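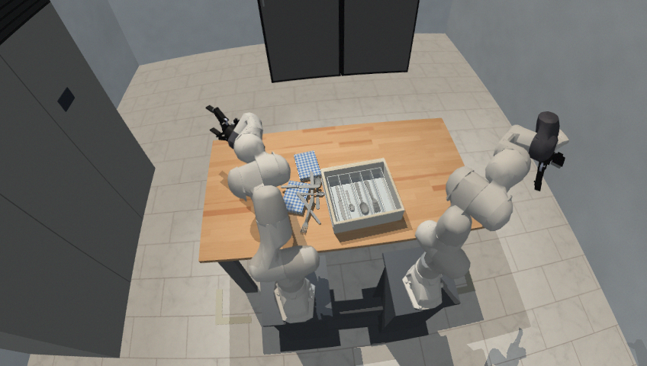 Spoons in their slots, on the long table.

Posted by Josiane Gilbert on 20 February 2020

Our Lindetden campaign has reached session 11, and the party still hasn't left the first village. I wrote them a haunted lighthouse. I wrote them a river war. They have opened a cheese shop.

Gaspard plays Bodin, a disgraced knight who now does the deliveries. Etenesh has the accounts, and last week she rolled a 3 while haggling over goat's milk, which led to more shouting than any dragon I've ever run. The shop owes 1000 crowns to a moneylender called Vollari, who was supposed to be the villain. They've invited him to dinner.

I had hoped to reach the lighthouse by July. Marcelle has asked whether it might have a decent cellar, for ageing things, so I'm redrawing the map with one and putting the ghost in it.

Filed under: Tabletop, Campaign diaries

© Josiane Gilbert | Contact | Back to top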